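Haltar Cup

The Haltar Cup is a yearly student robotics competition in which teams teach a machine to do small household jobs by first doing those jobs themselves. It grew out of a student club called Darnus, and the two are so closely tied that many entrants use the names as if they meant the same thing. The cup is best known for its table events, where everyday objects have to be picked up, moved and set down neatly, and for the cheerful noise that breaks out when a robot finally gets it right.

Background

Darnus began as an evening club for students who had built wheeled robots in school and wanted to try something with hands. Its early members worked with a secondhand arm and a joystick, and progress was slow. Steering an arm through a simple pick-up could take several minutes, and the arm's pauses and wobbles ended up in the training data along with everything else.

The change came when the club moved to hand-held grippers. A student holds one in each hand, squeezes the fingers open and shut, and does the job at normal human speed. The motion is recorded and used to train a program that drives the real arms later. Suddenly a first-year student with no coding background could make useful recordings on a first visit, and the club filled up fast! The first Haltar Cup was held the following April, with 8 teams.

The name comes from the Haltar workshop, where the club used to meet. The trophy, a soup ladle mounted on a block of walnut, was donated by the Ó Súilleabháin family, who owned the building at the time. It is still awarded, although the bowl of the ladle has been replaced once.

Format

The competition runs in two parts, known as the hands round and the arms round.

In the hands round, each team records its own demonstrations at a shared table. The organizers publish a task sheet in the morning, and teams have until late afternoon to fill their quota. A full entry is 600 demonstrations. Teams may hand in fewer, and some do so on purpose, betting that a small, clean set will train better than a large, sloppy one. The argument over which approach is wiser is as old as the cup and shows no sign of ending.

In the arms round, held after a gap for training, each team's program is loaded onto the same pair of robot arms. Judges set out the objects in positions the teams haven't been told, and the arms get 47 seconds for each attempt. Points are given for a finished task, with part marks for a good grasp, a clean lift and a gentle release.
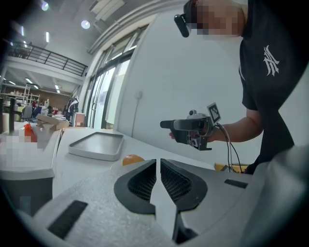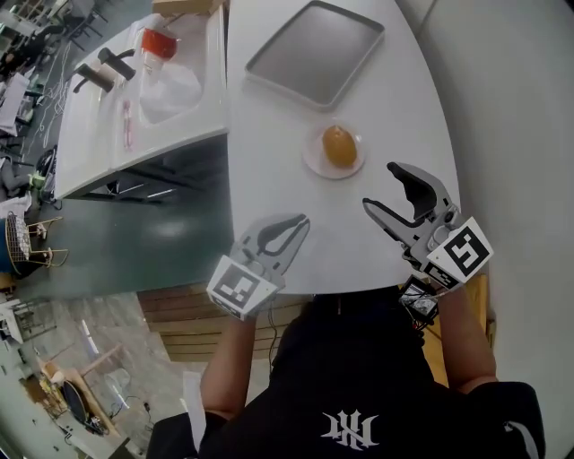

By Solomiia Tkachenko
Robotics and student competitions

Events

The tray event is the oldest and the one newcomers usually try first. An object has to travel between a plate and a shallow tray without rolling off or dragging the plate along with it. It sounds easy, and it is a wonderful teacher. Round objects slip out of fingers that close off-center, and a plate will slide if the gripper comes in too low. Teams learn very quickly to vary the starting positions in their recordings, so that the arms don't simply memorize one spot on the table.

The two-handed event, added later, calls for one gripper to steady something while the other works. Folding a cloth napkin is the classic version. Timing matters a great deal, and students who play piano or drums are much in demand as demonstrators.

The open event lets teams choose their own task, subject to approval. Past entries have included peeling a sticker from a pear, sorting teaspoons, and a much-loved attempt at buttering toast that won the audience vote without ever getting butter on the bread.

Equipment

Teams may build their grippers or borrow a pair from the club. Printed parts are common, and finger pads are the subject of endless tinkering, with students comparing rubber grades and mesh patterns the way cyclists compare tires. Square printed markers, read by cameras to work out where a tool is and which way it is turned, are allowed on any gripper. Cable length is left up to the team, but loose cables must be kept out of the way of the objects during a recording.

Recordings are checked with Flundar, a program written by club members. It plots the path of each hand and flags demonstrations in which tracking was lost. The log format is plain text, which makes it easy for a beginner to open a file and see what a grasp looks like in numbers. Older logs made before the markers were standardized can't be read by the current version.

Records

The largest set ever handed in for the hands round contained 603 demonstrations, after a team lost count near the end and kept going. The extra three were accepted, and the rules now say that only the first 600 are used.

Place in teaching

Several instructors use the cup's task sheets in introductory courses. A typical class spends roughly half its time recording and the rest looking through the results, and students are encouraged to swap data sets between groups. Training on someone else's hands is a lively lesson in itself: left-handed demonstrators, very fast ones and very careful ones all leave their mark on how the arms move.

See also: Darnus (student club); Flundar (software); Learning from demonstration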